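Takuveo Desktop Arm Kit – for kitchen-table builders and shared workshops

We started making this kit because Annapurna Achari wanted a robot arm she could put together at home of an evening, and everything she found was either a toy or cost more than her car. Takuveo is what came out of it, and we're really rather fond of it!

You get all the black printed parts, the motors, the Gira control board, a gripper and a bag of screws with plenty of spares (they do roll under things). The arm reaches 470 mm and takes nearly 25 minutes to calibrate the first time, less once you've got the knack. Clamp it to something solid – an old desk is fine, a wobbly trestle isn't.

Most people begin with picking up and putting down. Wooden blocks on a play kitchen are a lovely way in, with a hob and a sink giving the arm different heights to work at, and Ryota Hayashi has written up his own settings in the back of the manual. The blocks aren't included, I'm afraid, but any toy box will do.

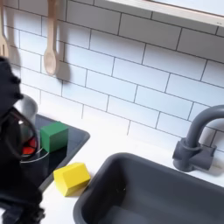 Spare gripper fingers come in packs of 2, and you can order them along with the kit or drop us a line later on.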